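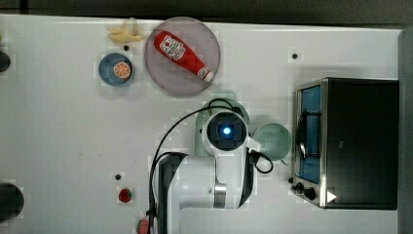 Barcode labels not found after import of item list

Status: Solved
Product: Vudumico Catalog, desktop version
Category: Import and labels
Opened by: Loubna Ghoneim
Organization: El Ouafi Toy Library
Opened: April 13, 2024

Loubna Ghoneim wrote:

Hello,

I am writing about a problem with the barcode labels. We are a toy lending library and we keep all our items in Vudumico. We have 2,000 items in the catalog. In February we changed the names of the categories, and for this I exported the full list, corrected it in a spreadsheet program and imported it again. The import finished with a green message and no errors.

Since then, when a family returns a toy and we scan the label, the program often says "Item not found." Other toys scan normally. I can find the missing toys if I type the name in the search box, so they are not deleted. The loan history is also there when I open the item.

I counted the labels which fail and there are 300. They are from different categories: puzzles, play food, building blocks, dolls, musical toys. I could not see a rule in it. The labels themselves are clean and not damaged.

What I have tried already:
- restarted the program and the computer
- unplugged the scanner and plugged it in again
- tried the scanner in a simple text document, and there it writes the number correctly
- printed a new label for one puzzle on the Staltov printer

The last point is strange for me. The new label of the puzzle scans and is found. The old label of the same puzzle is not found. I put them next to each other and the lines are not the same, the new one is shorter.

I would prefer not to print everything again, as each toy has a label on the box and another one on the toy bag.

Thank you in advance for your help.
Loubna Ghoneim

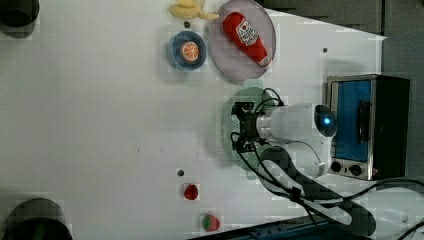
Play food items: ketchup bottle on the large plate, orange slice in the small blue bowl.

Support wrote:

Hello Loubna,

Thank you for the clear description. The text document test was useful. Could you please send us three things?

- the number which the scanner writes for the old puzzle label
- the number which it writes for the new label
- the number in the field "Item code" when you open the puzzle in the catalog

Please don't import anything more until we have looked at this.

Loubna Ghoneim wrote:

Old label: 00417
New label: 417
Item code field: 417

Now I see the difference. But I did not touch this column when I worked in the spreadsheet, I only changed the column with the category. Is it possible that the program changed it during the import?

Support wrote:

Vudumico imports the codes exactly as they are in the file. The zeros were most likely removed when the spreadsheet program opened the export. Many spreadsheet programs read a code made only of digits as a normal number, and a normal number has no zeros at the front. When you saved the file, the shorter code was saved too.

Do the toys which scan normally have a letter at the start of the code?

Loubna Ghoneim wrote:

Yes, you are right. Our first items were numbered with digits only. Later my colleague started to put a letter in front, for example P for puzzle, and these are all working. So the rule was the age of the item, and I was looking at the category.

I still have the export from before my changes. It is on the other computer, on which I did not open it. May I import this one? I am afraid to lose the new category names, it was a lot of work. Also there are loans from after the import and they must stay.

Support wrote:

Please don't import the whole old file, it would put the old categories back. You can correct only the codes:

1. Make a backup with File > Backup and wait for the message that it is complete.
2. Go to Tools > Import > Update existing items.
3. Choose the old export file. Do not open it in the spreadsheet program first.
4. Under "Match items by," choose "Record ID." Do not choose "Item code."
5. Under "Fields to update," remove all the check marks and then check only "Item code."
6. Click Preview.

The preview shows the changes before anything is saved. You should see 300 changes. Loans are connected to the record ID and they will not be touched. If the preview shows another number, please stop and write to us.

Loubna Ghoneim wrote:

I made the backup and followed the steps. In step 4 the program had "Item code" selected by itself, so it is good that you mentioned it. The preview showed 300 changes and I confirmed.

I scanned the old label of the puzzle and it is found. Then I scanned one shelf of the play food and one of the building blocks, and they were all found. The categories have the new names. I also checked the loans of the Belik kindergarten, which borrows the most from us, and they are complete.

The new puzzle label is of course not found now, so I removed it from the box.

One more question. Next year we will probably change the categories again. How should I open the list so that this does not happen?

Support wrote:

Good to hear. There are 2 ways.

For categories you don't need the spreadsheet. Go to Tools > Categories, select the category and click Rename. All items in it will follow.

If you do need the spreadsheet, open an empty sheet first and use its function for importing a text file. In most programs you can then select the code column and set it to "Text" before the data is loaded. A double click on the file skips this step.

May we close the ticket?

Loubna Ghoneim wrote:

I did not know about the Rename button. Yes, please close it. I have written the steps on a paper for my colleague and put it next to the scanner.

Kind regards,
Loubna Ghoneim

Ticket closed by Support. Cause: leading zeros removed from item codes in external spreadsheet. Solution: item code field updated from earlier export, matched by record ID.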